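Dark panels and white blocks on a slanted board, how do I lay out my seed trays?

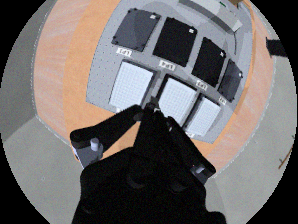
I'm starting my fall lettuce in the laundry room this year and I can't settle on a layout. Last March I just crammed everything in wherever it fit and lost track of which variety was which by the second week. I'd like to go with something like the light gray board up there, dark panels and white gridded blocks in rows on an orange wooden tabletop, so every variety gets its own block. My shelf is 36 inches wide and gets light from one side only. Do I run the rows toward the window or across it? And do you label each block or just the row? I have 25 packets to get through (I know, I know), mostly from Zaki.

Posted by flodell_gardens, Aug 28, 2026

Joana Figueiredo
Across the window, tall stuff at the back, and turn the whole board around every morning when you make coffee. I did mine the other way for years and the end nearest the glass always came up stocky while the far end flopped over. Label every block! Row labels are great until you lift one out to water it and put it back in the wrong spot. I use cut-up yogurt tubs and a grease pencil, since marker fades on me. Also, 25 kinds of lettuce is a lot of lettuce. I'd sow half now and half three weeks later or you'll be eating salad for breakfast.

minodthorpe_mel
what she said about turning it. mine are in the basement under a shop light so I don't bother

Dultbridge Dan
I'll disagree a little on the labels. I number the rows, write it all down in a notebook and leave the blocks alone, and if one comes out it goes straight back before I touch another. Works fine for me, but I live by myself and don't have kids moving things. More important is heat. Lettuce sulks if the room is too warm, and a laundry room with the dryer going can get pretty toasty. Stick a cheap thermometer in there for a couple of days before you sow. If it's staying over 80, start them on the porch in the shade and bring them in later.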